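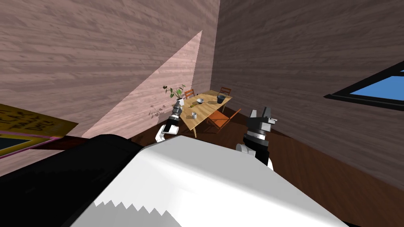
Figure 3. Rendered dining area with the table in the background.

3.2 Meal timing and household size

The survey reached 2,000 households in Lullthorpe and Torncombe, of which 1,113 returned a complete meal diary. Diaries ran for seven days in July and recorded when each meal began, who was present, and in which room it was eaten. We dropped entries with no start time but kept those with no end time, as people often left that column blank.

Households of four or more ate the evening meal at a table more often than smaller ones did. The gap was widest on Thursday and almost closed on the weekend. In Torncombe, 743 people answered the follow-up question on seating, and most said they kept the same seat at every meal. Oshima found the same habit in his earlier work on shared apartments, though his sample was younger.

Room layout mattered less than we expected. Homes with a separate dining room did not report longer meals than homes where the table stood in the kitchen — the number of people eating was a better predictor in both towns. A further 113 diaries listed two evening meals on the same day, usually where one adult worked a late shift. These were coded as separate meals and are treated in Section 3.4.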